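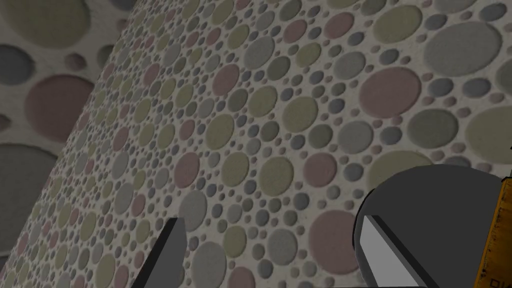
clurnesora_fan
So I'm finally redoing the hall and I need opinions before my landlord changes his mind. I want pattern, lots of it, and every person I've asked says I'll be sick of it by June. I keep coming back to dots, the kind that are slightly raised and go from tiny specks up to big discs, all dusty pink and olive and gray, with the little ones filling in between. My hall is 40 inches wide at the narrow end. Too much? Paper runs $50 a roll and I need 3.

Obeidat
Do it!! Narrow halls can take way more pattern than people think (you walk through, you don't sit and stare). I put big ferns in mine and still love them.

paste_and_pray
Going to disagree. Raised paper in a tight hall gets rubbed by every bag and coat that goes past. Mine looked tired in two years. Paint the bottom half, paper the top.

Suha Haddadin
Half and half would chop up a wall that small, I think. Get a sample and tape it up at the narrow end for a week. Dots look a lot more crowded when you see them at a slant.

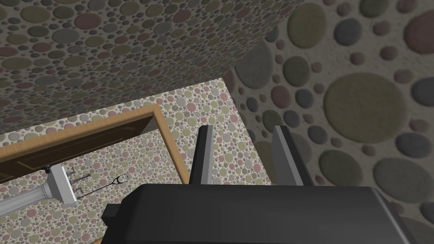
Dotted wall behind the gripper

paste_and_pray
A week is fine, but rub the sample with a damp cloth too. I didn't, and I paid for it.

clurnesora_fan
OK, sample ordered. Is there a trick to matching dots at the seams? I've only ever hung stripes.

Obeidat
Buy one extra roll and check the repeat on the label. If it's more than 20 inches you'll waste a lot at the top of each strip.

paste_and_pray
Agree with Obeidat on that one. Still say paint the bottom half.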